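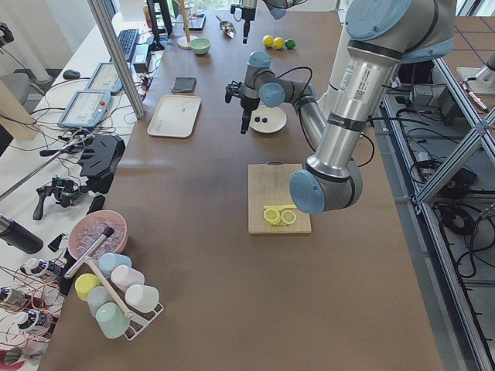
September, back on the garnish bench for the Kakness menu, and my main worry is still slice thickness. Kakness want citrus on nearly every drink and they've put in for 3,000 covers across the month, so whatever we settle on has to be quick and has to look the same from one glass to the next. I've been cutting on the small wooden board with the handle and I like it a lot more than the big Rorelard one, which slides about (and takes up half the sink!). Two lemon slices side by side fill the front edge nicely, and with the whole lemons and the lime lined up further along the table I can see what's left to cut without hunting through bags. I'd like to keep it laid out like that. The white plate is good for the dark fruit as well, so let's stop using the glass ones.
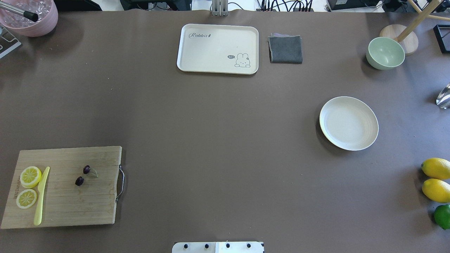
*Ustyna Sirko, bench notes, Minance kitchen workshop*

Cherries next. I had two of them on the board with the lemon slices and the pale yellow plastic knife, and I'm really taken with that dark red against the yellow. Stems on, please, if we can get them! The Tapley order came to 14 punnets last time and far too many were bare.

The rabbit tray (the cream one that says "hi~" in the corner) is my favourite thing on the table and I'd love to serve on it, but Kakness asked for plain, so it's for carrying only. Same goes for the green bowl, I think, though I might ask again.

Still to do:

- try slices at 3 mm, then a touch thicker
- lime wheels, same board
- ring Tapley re stems
- find out if the 1,199 on the Rorelard invoice includes the second board or not

More tomorrow, if the limes turn up.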